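Tostico Releases Flumora 2, a Reverb and Delay Plug-in for Small Studios

8 September 2021

Audio software company Tostico has released Flumora 2, a new version of its combined reverb and delay plug-in for music production, podcasting and post-production. The plug-in runs on Mac and Windows in VST3, AU and AAX formats and is available now from the Tostico web store and from authorized dealers.

Flumora 2 puts a reverb and a tempo-synced delay in one window, with a single control that sets how the two feed each other. At one end of the control, the delay repeats go into the reverb. At the other end, the reverb tail is picked up and repeated by the delay. Settings in between blend the two paths. The first version offered only a switch between the two orders, and a smooth control was the change users asked for most often.

"People were loading two copies of the plug-in and automating the volume between them," said Braulio Alvarado, product manager at Tostico. "It worked, but it used twice the processing power and it was a pain to edit afterward. Now you turn one knob, and you can automate that knob like anything else."

The reverb section has been rewritten. It includes 12 room models, from a tiled hallway to a long concert hall, and each one can be resized without the pitch wobble that was heard in the earlier version when the size was changed during playback. Early reflections and tail now have separate level controls. A low cut and a high cut are built into the reverb path, and both can be switched off. 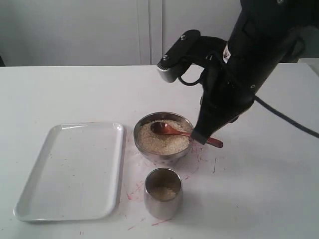
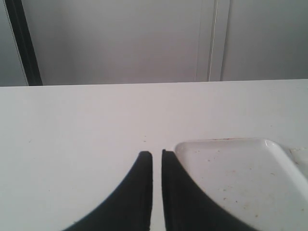
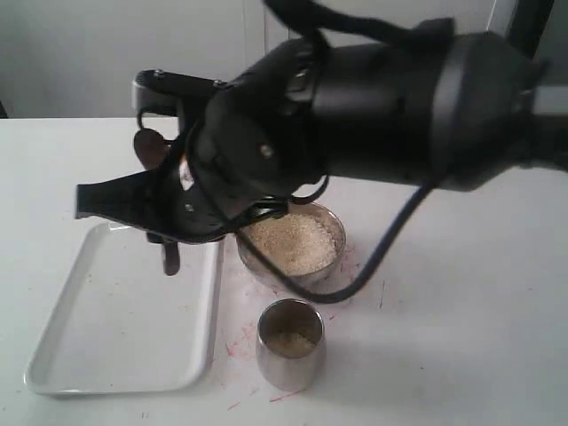 The delay section offers 5 modes: clean, tape, bucket brigade, reverse and grain. Delay times can be set in milliseconds or in note values, including dotted notes and triplets. In tape mode, wow and flutter have their own knobs and can be turned all the way down. Reverse mode now follows the start of each bar in the host, so reversed phrases stay in place when a session is stopped and restarted.

Flumora 2 also adds a ducking control, which lowers the effect while the dry signal is playing and brings it back in the gaps. Ducking can be driven by the track itself or by a sidechain input. Threshold, amount and release can be adjusted, and a meter shows how far the effect is being pulled down.

The plug-in ships with 400 presets. These include a folder for spoken word and another for film dialog, where shorter spaces are needed. A large part of the music presets were made by the sound design team at Flastberg, who also supplied the recordings used to tune the three plate models. Presets can be tagged, searched and marked as favorites. Presets saved in the first version open in Flumora 2 without conversion, and sessions that use the first version keep working, as both versions can be installed on the same computer.

"We did not want anyone to open an old project and find that it sounded different," Alvarado said. "The old reverb engine is still in there under the Classic menu. If you liked how it sounded, pick Classic and carry on."

The window can be resized freely, and there is a choice of light and dark color themes. All main controls can be reached from the keyboard, and values can be typed in directly. Processor use can be lowered with an Eco setting, which reduces the density of the reverb tail during playback and switches back to full quality when the session is exported.

Flumora 2 is a free update for anyone who registered the first version in the past year. Other registered owners can upgrade at a reduced price through their Tostico account. A trial version with all features is offered on the product page and does not add noise or silence to the output. Each license covers up to three computers owned by the same user. Activation is done online or with a file that can be moved to a computer that has no internet connection.

A set of extra room models called Mercado is planned for December. It will be sold separately and will load directly into the Flumora 2 room menu. Tostico will announce pricing for the set closer to its release.

System requirements, audio examples and the user manual in PDF form are on the Flumora 2 product page. Review licenses are available to members of the press on request.

About Tostico

Tostico develops effects and mixing tools for musicians, engineers and broadcasters. Its products include delays, reverbs, equalizers and metering software, and are sold as downloads directly and through dealers.

Press contact: Braulio Alvarado, Tostico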